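Why I stopped reading the big tech sites (mostly)

So I finally did it. I deleted the last of the giant tech news apps off my phone back in October, and I've been getting my startup news from small newsletters and local blogs ever since. A few of you asked how that's going, so I'm writing it down before I forget the details.

Some background first. I live in Prosser, and for years I knew more about funding rounds on the other side of the country than I did about the companies a ten minute drive from my apartment. That started to bug me. I'd go to a meetup, somebody would mention Seten, and I'd nod along like I'd heard of them (I had not heard of them). They make scheduling software for small clinics and they've been downtown for years!

Anyway, the first thing I signed up for was the Tresitby letter, which goes out to 2,000 people and reads like it was typed on a lunch break. I mean that as a compliment. There are typos, there's a long running complaint about parking, and then in paragraph four you get a really sharp explanation of why a local company changed its pricing. I read every word of it, usually before 7 a.m. with my first coffee.

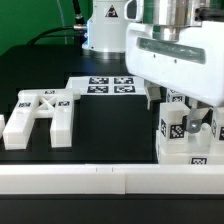
The second one was Emilar, more of a group blog, where founders write up their own mistakes. Quality is all over the place. One post was 300 words of pure bragging, and the next was this painful, funny account of losing their biggest customer over a billing bug. I sent that one to everyone I used to work with. The comments are good too, which I can't say for anywhere else I hang out online.

What do I miss? Well, speed, a little. When a big acquisition happens I'm usually the last one in the group chat to know, and I've had to get used to that. I also miss the gadget reviews. I bought a pair of headphones without reading a single one and they pinch my ears, so maybe that's on me.

Money-wise it's pretty painless. I pay for one newsletter, 5 bucks a month, and the rest are free. I did go overboard at first and subscribed to way too many, and when I got back from a week at my sister's place there were 700 unread emails sitting there. I kept the ones I was excited to open and dumped the rest.

If you know of a good local tech blog, anywhere in the world, leave it in the comments. I'd especially love something from a smaller city, and I don't mind running it through a translator.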